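Ultness busca probadores y probadoras para Katayama, nuestro juego de pesca y vida de pueblo para móvil

127 veces compartido · 13 comentarios 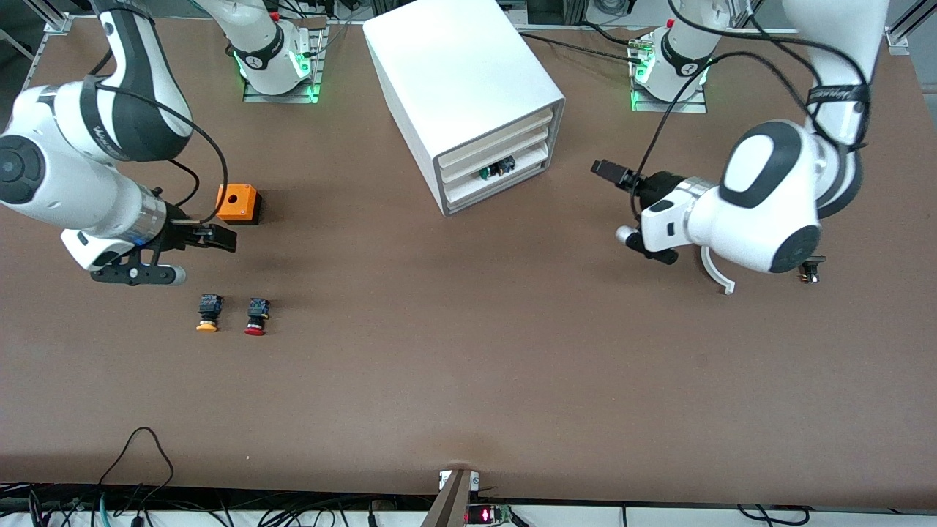
Dos brazos robóticos blancos junto a una mesa de trabajo marrón.

En Ultness llevamos una buena temporada metidos hasta las rodillas en el agua, al menos en sentido figurado, y ha llegado el momento de pedir ayuda. Katayama es un juego para móvil en el que heredas una barca pequeña, un cobertizo con goteras y una deuda bastante fea con la lonja del pueblo, y a partir de ahí vas saliendo adelante como puedes: pescas por la mañana, vendes a mediodía, arreglas redes cuando llueve y, si te quedan ganas, te acercas a la taberna a escuchar lo que cuentan los vecinos (que cuentan muchísimo, ya lo veréis, porque nos hemos pasado tres pueblos escribiendo diálogos).

El juego se puede recorrer ya de principio a fin, con algún que otro bache, y buscamos 151 personas que quieran jugarlo en casa antes de que salga a las tiendas y contarnos con calma qué les parece. Empezamos en abril. Si te gustan los juegos tranquilos, si alguna vez has puesto una alarma para recoger una cosecha virtual o si sencillamente te pica la curiosidad por saber cómo es un juego a medio peinar, sigue leyendo, que te lo contamos todo.

Qué harás

Jugar, sobre todo. La prueba dura seis semanas y te pedimos que entres al juego unas cuantas veces por semana, a la hora que te venga bien, en sesiones cortas o largas según tengas el día. No hay que seguir un guion. Hay quien se pasa la primera semana entera decorando el cobertizo y no saca la barca del muelle, y eso también nos interesa mucho.

Al final de cada semana te llegará un cuestionario breve. Se contesta en un cuarto de hora, aunque las preguntas abiertas no tienen límite y nos encanta que la gente se explaye. Preguntamos por el ritmo de las mareas, por los precios de la lonja, por si te has perdido en algún menú, por si algún personaje te cae mal y por qué. También hay un botón dentro del propio juego para avisar de fallos en el momento: si un pez se queda flotando en el aire o la tabernera te saluda dos veces seguidas, lo pulsas, escribes una línea y sigues jugando.

En la cuarta semana abriremos Drunitstead, la isla del norte. Es la parte más reciente y la que menos ojos ha tenido encima, así que os agradeceremos que lleguéis hasta allí con el inventario bien cargado y la paciencia intacta. Tiene faro, tiene mercado nocturno y tiene una especie de anguila que, de momento, es dificilísima de pescar. No sabemos aún si dejarla así.

A quién buscamos

A gente muy distinta, y lo decimos de verdad. Nos vienen bien las personas que llevan años jugando a simuladores de granja y de pesca y que nos van a sacar los colores con las comparaciones, y nos vienen igual de bien las que solo juegan en el autobús o mientras se hace el arroz. Los requisitos son pocos:

- Tener 18 años cumplidos.
- Leer con soltura en español. La versión que se prueba está íntegramente en este idioma y una buena parte de lo que queremos revisar son los textos.
- Disponer de un teléfono o una tableta con 3 GB de memoria libres y conexión a internet, aunque no sea la mejor del mundo. Los aparatos con unos cuantos años encima son muy bienvenidos.
- Poder dedicarle un rato casi todas las semanas. Si sabes que vas a estar de viaje quince días, dínoslo en la solicitud y lo encajamos.

No hace falta experiencia probando juegos ni saber nada de programación. Si trabajas en otro estudio que esté preparando un título del mismo género, te pedimos que esta vez lo dejes pasar.

Qué ofrecemos

No es un puesto de trabajo ni queremos venderlo como tal. Quien complete las seis semanas y al menos cinco de los seis cuestionarios recibirá una tarjeta regalo de 40 euros, el juego completo el día de la salida y un amarre con su nombre en el puerto del pueblo (o con el apodo que prefieras, siempre que se pueda leer delante de una abuela). Quien tenga que dejarlo a medias conservará el juego completo de todas formas.

Además, habrá 13 plazas para las charlas en grupo, que se harán por videollamada a las 19:00, hora peninsular, y durarán una hora larga. Estas charlas se pagan aparte, con otros 25 euros. En la solicitud verás una casilla para apuntarte; marcarla no te compromete a nada, y no marcarla tampoco te quita opciones para la prueba general.

Sobre la privacidad

Guardamos el tiempo de juego, los avisos de fallos y lo que escribas en los cuestionarios. No pedimos acceso a tus contactos, a tus fotos ni a tu ubicación. Al terminar la prueba puedes solicitar que borremos tus respuestas y lo haremos. A cambio te pedimos discreción: nada de capturas ni vídeos en redes mientras dure la prueba, y especialmente nada sobre el final de la historia del farero.

El progreso de la partida no se podrá pasar a la versión definitiva. Sabemos que da rabia, sobre todo si has conseguido pagar la deuda, pero los precios van a cambiar bastante y no sería justo para nadie empezar con los bolsillos llenos.

Cómo apuntarse

Escríbenos a través del formulario de contacto de Ultness con el asunto «Prueba Katayama» y cuéntanos:

- Cómo te llamas y qué edad tienes.
- Qué aparato usas, con el modelo si lo sabes.
- A qué has jugado últimamente y qué te ha gustado o desesperado.
- Si te interesa participar en las charlas en grupo.

Con unas pocas líneas basta, de verdad, no hace falta carta de presentación. En la prueba anterior, la de Prilthorpe, nos llegaron 3516 solicitudes y las leímos todas, así que ten un poquito de paciencia con la respuesta. Contestaremos a todo el mundo, también a quienes esta vez se queden fuera, y con vuestro permiso guardaremos los datos de contacto para la siguiente ronda.

Las dudas sobre aparatos compatibles, accesibilidad (hay modo de letra grande y se puede pescar con una sola mano) o cualquier otra cosa las atiende Matěj Vlček, coordinador de la prueba, en el mismo formulario. Escribe en español sin problema y suele responder por las mañanas.

Muchas gracias por haber leído hasta aquí, y ojalá nos veamos en el muelle.

Compartir · Guardar · 13 comentarios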